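The take-back shelf

Gorbridge put a recycling pledge on its website last October, and I read the whole thing on my phone while waiting for a bus (I'm that kind of person, sorry). It was very nicely written! There were leaves. There was a line about caring for the planet at every stage of a product's life, and I got to the bottom still wondering what happens to a broken toaster.

So I went and asked. The store in my neighborhood has a take-back shelf by the door, and the woman at the register told me it goes out with the Skevo truck, and after that she didn't know. I wrote to Skevo. Skevo said they sort for metal and pass the rest to Troneck. Troneck sent me a brochure, and the brochure had leaves on it too.

I don't think anyone in that chain is lying to me. I think each of them does a small, decent job and then writes about it as if they did all of it. My complaint is with the writing, and with us for being so easily pleased by it. I bought a kettle from Gorbridge the same week I read the pledge, and I felt pretty good carrying it home.

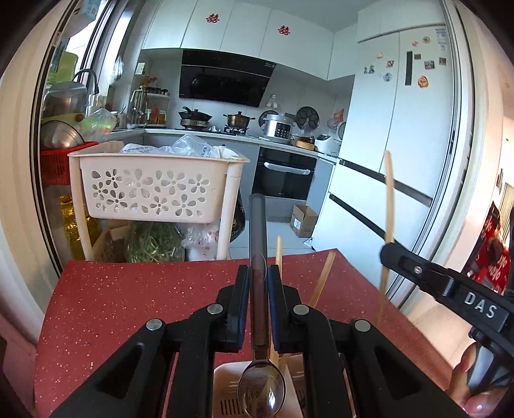
Skye Drummond wrote back to my last column to say I'm being too hard on the stores. A shelf by the door is better than no shelf, she says, and if you scold the companies that try a little, the ones that don't try at all get off free. She also says she dropped off 20 dead phone chargers in one trip and would never have driven them to the county site, and she'd like me to put that in my pipe.

Okay, fair, and I've thought about it a lot since. I want the shelf to stay. What I want on top of it is one plain sheet of paper taped to the wall with last year's numbers: how much came in, how much got made into something else, how much was burned or buried. Yan, the little repair shop across from the library, already does this with a marker and a piece of cardboard. Theirs says 449 items in, 2 pallets out to scrap, and the rest fixed and sold or handed back. I trust that cardboard more than any brochure I own.

And it changed how I shop, which surprised me. Once you've seen how few things come apart cleanly, you start looking for screws. A lamp with screws, great. A lamp glued shut, no thanks, I don't care how many leaves are on the box.

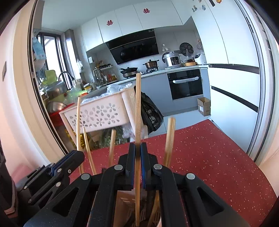
Repair and recycling get all the attention, and I'd like to put in a word for the dullest option, which is buying stuff that hardly needs either one. Xiuying Xue made this argument at the town meeting and got maybe half a minute before they moved on to parking. Her point was that a pledge covering a product "from start to finish" never mentions whether the finish could come a lot later. A company can't easily brag about the thing you didn't replace. But a bunch of wooden chopsticks standing in a holder on the kitchen counter, with a spatula handle in among them, has no battery and no charging cable, and I'd love to see more of the store look like that. Gorbridge has 900 products in its home section, and plenty of them plug in for no reason I can work out. Why does a salt grinder need a light?

I've written to Gorbridge again, asking for the sheet of paper. If they send me numbers I'll print them right here, good or bad, and if the numbers are good I'll say so loudly and buy Skye a coffee. In the meantime I'm keeping my old toaster, which only browns one side, and turning the bread around halfway.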